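제목: Re: [트릴로우 빵모임] 11월 모임 반죽 건, 그리고 호밀빵 질문

여러분 안녕하세요, 답장이 많이 늦었습니다. 지난주 내내 김장 준비로 정신이 없어서 메일함을 열어볼 엄두도 못 냈어요. 배추가 생각보다 크게 와서 욕조까지 동원했다는 이야기는 만나서 길게 하겠습니다(정말 길어요). 우선 Kai 님이 올려주신 글부터 아래에 옮겨 놓고 하나씩 답을 드릴게요.

> Kai Wendt 님이 쓴 글:
>
> 안녕하세요. 지난번에 나눠주신 호밀 발효종으로 두 번 구워봤는데 두 번 다 속이 떡처럼 뭉쳤습니다. 겉은 멀쩡해 보였는데 칼을 대니 칼날에 반죽이 묻어나더라고요. 레시피대로 물 80%로 맞췄고, 집에 있는 작은 오븐에서 구웠습니다. 식구들은 맛있다고 먹어줬지만 표정이 좀 그랬어요.
>
> 그리고 11월 모임에 가져갈 반죽은 전날 밤에 해두면 되는지, 아침에 하는 게 나은지도 궁금합니다. 저는 아침잠이 많아서 가능하면 전날이면 좋겠습니다.
>
> Kai 드림

Kai 님, 우선 두 번이나 구워보셨다니 제가 다 반갑습니다! 저는 첫 호밀빵이 벽돌처럼 나온 뒤로 꼬박 한 계절을 쉬었거든요. 그때 Genji Kuroda 님이 본인 발효종을 유리병에 담아 건네주지 않으셨으면 아마 지금까지 식빵만 굽고 있었을 거예요.

## 속이 떡지는 문제

호밀은 밀가루처럼 생각하고 다루면 꼭 한 번씩 애를 먹입니다. 제 짐작으로는 세 군데를 보시면 될 것 같아요. 발효종이 덜 시었거나, 덜 구워졌거나, 너무 일찍 자르셨거나요. 저는 마지막이 제일 의심스럽습니다. 호밀 비율이 높은 빵은 식은 뒤에도 속이 한참 더 자리를 잡아야 해서, 저희 집에서는 면보에 싸서 하룻밤 넘게 그냥 둡니다. 참기가 힘든 건 저도 잘 알아요. 부엌에 냄새가 가득한데 어떻게 안 자르겠어요.

물 80%는 가루에 따라 많을 수도 있습니다. 우리가 같이 산 히구치(Higuchi) 가루는 입자가 굵은 편이라 그 정도가 편했는데, 고운 가루를 쓰셨다면 조금 줄여서 한 번만 더 해보세요. 반죽이 주걱에서 툭 떨어지지 않고 천천히 미끄러지면 저는 그때 멈춥니다.

작은 오븐은 큰 오븐과 버릇이 좀 다릅니다. 열선이 가까워서 윗면 색이 먼저 나고, 그러면 다 된 줄 알고 꺼내게 되거든요. 식빵틀 위에 은박지를 느슨하게 덮고, 온도를 200도로 낮춰서 길게 구워보세요. 중간에 틀을 한 번 돌려주시고요. 저는 문을 열 때마다 온도가 뚝 떨어지는 게 아까워서 딱 한 번만 엽니다. 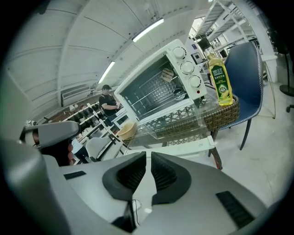
## 모임 반죽은 전날 밤에

Kai 님의 아침잠을 지켜드릴 수 있어서 다행입니다. 전날 밤에 섞어서 냉장고에 넣으셨다가 그대로 들고 오시면 됩니다. 통은 반죽의 두 배쯤 되는 걸로 준비하세요. 작년에 Corrado Cirillo 님 반죽이 버스 안에서 뚜껑을 밀고 나왔던 일, 다들 기억하시죠? 가방 안감에 붙은 건 결국 칫솔로 긁어내셨다고 해요.

지금까지 온다고 하신 분이 14명입니다. 오븐 순서는 도착하는 대로 정하고, 호밀은 오래 걸리니까 먼저 넣겠습니다. 장소는 늘 모이던 트릴로우(Triltlow) 주민회관 부엌이고, 문은 오전 열 시에 엽니다. 드렐트빌에서 오시는 분들은 747번 버스가 회관 바로 앞에 서요.

참, Dumisani Ntuli 님이 수수 가루를 좀 가져오신답니다. 호밀에 한 줌 섞으면 껍질이 바삭해진다고 하시는데 저도 처음이라 기대가 커요. 버터는 제가 넉넉히 사 갈 테니 잼 있으신 분은 작은 병으로 하나씩만 부탁드립니다. 무화과잼이면 더 좋고요(사심입니다).

Kai 님, 세 번째 빵 결과도 꼭 올려주세요. 이번에도 떡지면 속 상태를 자세히 적어주시고요. 가운데만 그런지 바닥 쪽까지 그런지에 따라 이야기가 좀 달라집니다.

그럼 모임 때 뵙겠습니다. 날이 부쩍 차가워졌으니 발효종도 여러분도 따뜻한 데 계세요.

Kazuhiro Imai 드림

추신: 지난 모임 때 파란 줄무늬 앞치마 두고 가신 분, 제가 빨아서 가지고 있습니다.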